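Thread time, friends. I promised a few of you I'd finally write up my feelings about the Skorkis record, and it's Sunday, the coffee is made and the cats are fed, so settle in. (1/10)

For anybody new around here: Skorkis is mostly Verena Wallner, who sings, plays the zither and writes nearly everything, plus whoever she can talk into coming over. She started out singing alto in her aunt's church choir, and once you know that you hear it in every single harmony she stacks up. (2/10)

The new album is called Rustby, after the town where she grew up, and it runs 43 minutes. I've had it on nearly every day since it came out in August. In the car, on walks, while making pancakes for my very patient family. My youngest now hums the second song in the bathtub, and I couldn't be prouder! (3/10)

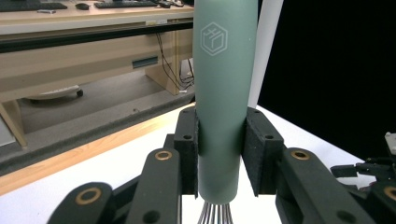

4/10 Okay, the opener. It's called "Pfister" and it starts with nearly a full minute of just breathing and one low organ note, and the first time I heard it I thought my speakers had quit on me. Then the voice comes in so close it's like she's sitting on the arm of your couch. I went back and started it over before I'd even gotten to the chorus, and I'm glad I did, because there's a little hummed line way underneath that I'd missed completely.

5/10 A word about Hannelore Koller, who produced it. You may know her from the two Arnunix albums, the ones with all the tape hiss and the drums that sound like they're down the hall. I was a bit nervous when I saw her name, I'll admit. I love those records, but they're foggy, and Verena's words deserve to be heard. I needn't have worried – she leaves the voice alone and saves the fog for the edges, for the pump organ and the clarinet and that lovely wobbly piano on side B.

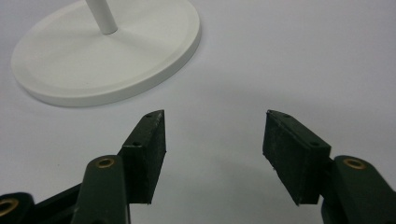
6/10 Side B is where I live these days. "Long Table" is the one everyone's sharing and I understand why, it's got the big singalong ending and the handclaps. But please, please give some time to the one right after it, "Ferry Money." It's a waltz, it's under three minutes long, and it's about lending your brother cash you know you won't see again. I had to pull over at the gas station the first time I really listened to the last verse. I called my own brother afterward and we talked for an hour, mostly about his gutters.

7/10 Do I have complaints? A couple, and I say them with love. The instrumental in the middle goes on longer than it needs to, and I think the clarinet player knows it. And the lyric sheet is printed in the tiniest type you've ever seen, so I've been reading it under the lamp with my husband's glasses on. If you bought the digital version you get the words nice and big, and I've been a little jealous of you all week.
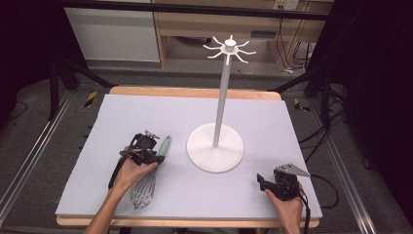

8/10 Now, the live show. I caught her in a room that holds 60 people and every chair was taken, with a few more folks leaning along the back wall. She played solo for the first half, and I kept noticing how much space she left around each note. The white stand with its eight bare arms, standing there with nothing on any of its hooks, is pretty close to how "Pfister" felt without the organ – all the shape of the song was there and you could hear right where the other parts would hang. Then the band walked on for "Long Table" and filled everything in, and the lady next to me grabbed my arm. I didn't mind a bit.

9/10 She talked a lot between songs, too, which I know isn't to everybody's taste, but I could've listened to her all night. There was a long story about learning the zither from a library book with half the pages stuck together, and another about recording the choir part by singing it 20 times over herself in a stairwell, stopping whenever a neighbor came through with groceries. She left one of the neighbors in, by the way. Listen for a door and a very polite "sorry!" right before the last chorus of "Long Table." I'd heard it a dozen times and figured it was coming from my own kitchen.

10/10 So that's my ramble. If you only have time for one song tonight, make it "Ferry Money," and if you've got the whole evening then do the album front to back with the lights low. Tell me your favorites in the replies, I read every one of them (even the ones from you Arnunix people who think it's too clean). And if anybody out there has worked out the chords to that waltz, would you send them my way? I've got the first part but I'm hopelessly stuck on the bridge.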